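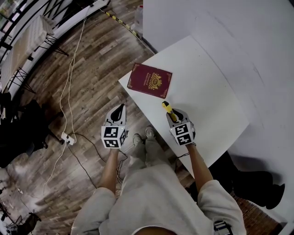 White table, burgundy booklet, power strip on the floor to the left

Home Workspace > Furniture and Wiring
Cable routing beside a white table, wood-look floor
Views: 1,309

greyplank
Posted Monday, 08:14

I'm after advice on the wiring before I order anything. The table is a Furex with a plain white rectangular top. The floor is Pludotwood laminate in grey and brown planks, click-fit, floating over foam.

The problem is the left-hand side. Long white cables come down to a white power strip on the floor, and thin black ones go on from the strip. I stand at that end of the table for most of the work, so the strip is next to my feet.

Constraints:
The strip has to stay within reach.
No screws into the floor.
The table gets moved twice a week, so nothing can be permanently fixed between it and the wall side of the room.

I was going to put Steltitz floor trunking over the long white run and leave the black ones as they are. Any objections?

ohm_sweet_ohm
Posted Monday, 08:52

One objection. You are covering the wrong run. The black cables are thinner, they pass closer to your feet and they will be harder to see on the darker planks. White on grey-brown at least shows up.

I would move the strip first and think about trunking afterwards. Screw a steel tray to the underside of the table, put the strip in it, and you are left with one lead going to the socket.

tarn_end
Posted Monday, 09:30

Disagree about the tray. The table moves twice a week. Every time it does, the whole lot gets dragged along with it, and the one lead to the socket takes the strain. A strip on the floor against the skirting is dull but it stays where it is.

Also check the top before screwing into it. I had a white top from Furex with a honeycomb core and the screws pulled out within a month. They make solid ones too. Knock on it.

ohm_sweet_ohm
Posted Monday, 09:41

Clamp-on trays exist. Strain relief exists. A strip lying on the floor by someone's shoes is the worst of the options, particularly if there is ever a mug on that table.

greyplank
Posted Monday, 10:05

Knocked on it. Hollow. So clamps or nothing. No drinks allowed on it, for what that is worth.

pelmet
Posted Monday, 11:20

A separate point about the floor. Do not use the self-adhesive type of trunking on Pludotwood. I lifted a length of it in October after 18 months and the wear layer came up in two places. The planks had been discontinued, so I now have a mat there.

The weighted rubber sort is ugly, but it lies flat and lifts off. Run it along the planks if you can. Yours go diagonally to the way you are looking, so it may seem crooked at first, but it will rock less along the joints.

tarn_end
Posted Monday, 11:34

Seconded on the rubber. Mine cost 49 for a length that reached across the room, which I thought was steep until I stopped catching my heel.

quillback
Posted Monday, 13:02

Not about cables, sorry. Is that a passport on the table? If so I would find it a drawer. Burgundy cover with gold on it, left on a work surface, is exactly how mine ended up in a box of offcuts. I paid for the replacement.

The small yellow thing wants a pot or a tray as well – anything that size rolls off a smooth white top sooner or later.

greyplank
Posted Monday, 13:26

Fair. There is going to be a shallow tray for small items. Whether it goes at the left end or the far end depends on where the strip ends up.

pelmet
Posted Monday, 14:10

Far end. Keep the standing end clear. And while you are at it, the big white surface behind the table has grey smudges on it. Damp melamine sponge if it is painted, light pressure, test a corner. If it is a board, use board cleaner and leave the sponge in the cupboard, as it dulls the coating.

ohm_sweet_ohm
Posted Monday, 14:38

Melamine sponge dulls matt paint as well. Warm water and a drop of washing-up liquid first.

pelmet
Posted Monday, 14:45

Hence "test a corner".

cable_tidy_kaplan
Posted Monday, 18:17
Posts: 2,982

Both camps are half right. What I fitted in the workshop at Kaplan was this: strip in a ventilated box on the floor, box pushed well under the table, rubber cover over whatever still crosses the walking line. Bundle the long white cables with hook-and-loop ties, with some slack at the table end so it can move. Do not coil the excess tightly inside the box, particularly if anything on the strip draws real current.

There is a dark chair or something under the right side, so go in from the left and leave that side alone.

tarn_end
Posted Monday, 18:40

A box still has to be pulled out every time you want a socket. Within reach was the first constraint.

greyplank
Posted Monday, 19:03

It was, but a box with a side opening would do. I'll order the rubber cover and the ties now, and borrow a clamp tray to see how it behaves on moving day. Steltitz trunking is off the list.

ohm_sweet_ohm
Posted Monday, 19:11

Measure the clamp jaw against the edge of the top before you borrow it. Hollow tops are usually thicker than they look.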